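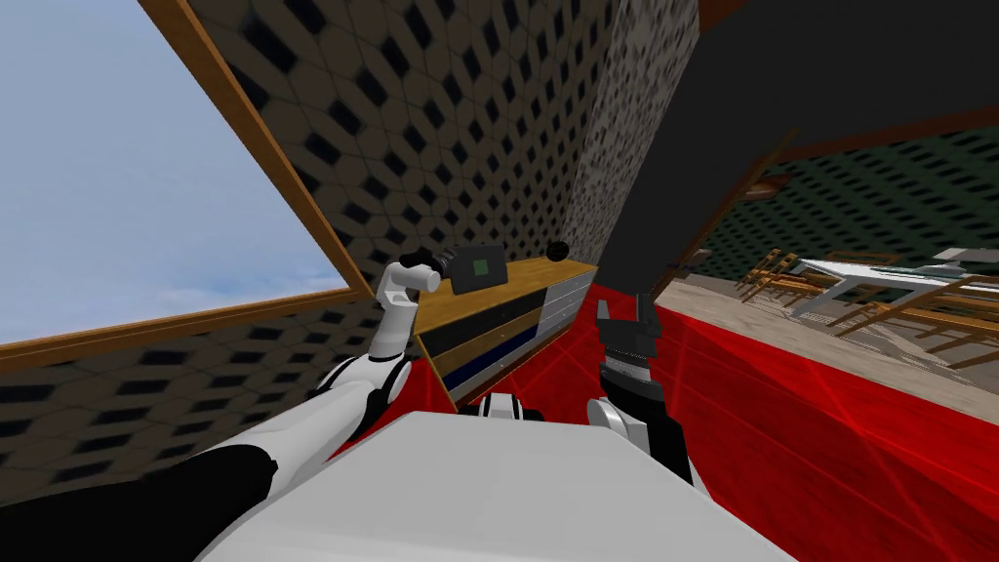 Ritva Halonen reckons you can tell within a week whether a house is going to be kind to you, and she told me so before I'd even got my coat off. I had come to Himbridge to ask her about moving into a much smaller place after a lifetime in a big one, and I had a list of sensible questions about storage. She wasn't very interested in my list.

"You're going to ask me what I threw away," she said, filling the kettle. "Everybody does. Ask me what I kept, it's a far better story!"

So I did. She kept the good scissors, her mother's bread tin, a coat she hasn't worn for years and nine jigsaws, all of them missing at least a piece. The house on Turnen Road had four bedrooms and a loft you could stand up in, and she and her husband Toivo Räsänen had lived there since their eldest was a baby. The flat has one bedroom and a cupboard with a boiler in it (the boiler gets most of the cupboard).

I should say I have a bit of a personal stake in this. My own parents are at the stage of "thinking about it", which has meant three years of my dad walking round with a tape measure and writing nothing down. I was hoping Ritva would give me a trick I could take home.

"The trick is to start with the room you care about least," she said. "We did the kitchen first and that was stupid. I cried over a colander. If we'd begun with the garage I'd have been in good practice by the time I got to the colander."

Toivo came in about then with a bag of shopping and wanted it known that the garage had been no picnic either. He had 400 records out there, sorted by a system that only he understood, and he'd always said they would go when he went. In the end he kept 100. I asked how he chose and he looked at me as if I'd asked how he breathes.

"I played the first side of each one," he said. "If I got up to make a cup of tea halfway through, it went in the box."

It took him from October to the end of February. Ritva says she heard more brass bands that winter than in the whole of the marriage before it, and that she got quite fond of one of them, and of course that was one he'd let go.

We had the tea, and a very good plum cake, and talked about the children for a while. There are two, both grown up and both, in Ritva's words, "full of opinions and short of space". They'd asked for things to be saved for them, and then when it came to it neither could fit so much as a bookcase. Their son wanted the dining table kept "in the family", so it went to a cousin with a barn. Their daughter took the Christmas decorations and a lamp. There was one proper row, over a set of soup bowls that had never been used by anyone, and it was settled by a neighbour buying them for five pounds at the front gate.

"I was so cross that day," Ritva said. "I'd have given her the bowls for nothing just to stop hearing about them."

I asked what she misses. I thought she'd say the garden, and Toivo did say the garden – he still goes past to look at the apple trees, and has views on the pruning. Ritva had to think. Then she said the stairs. She likes a house where you can go up and be somewhere else. In the flat, if one of them is in a mood, the other one is in it too. They've sorted this out by Toivo having the mornings in the living room and Ritva having it after four, and whoever isn't in there can use the bedroom or go out. She has joined a choir. He walks to the library and reads the papers, and comes back with gossip.

And what doesn't she miss? That one came straight out. "The windows. All that cleaning! And lying there at night, listening for the gutter."

She showed me round before I left, and it was a short tour. There's a bench in the hall with boots under it, a balcony with room for two chairs and a pot of chives, and the jigsaws on top of the wardrobe where she needs a step to reach them. She gets one down every December and they do it on a board across the bed, gaps and all.

I rang my dad from the bus and told him about starting with the garage. He said he'd been meaning to measure the garage.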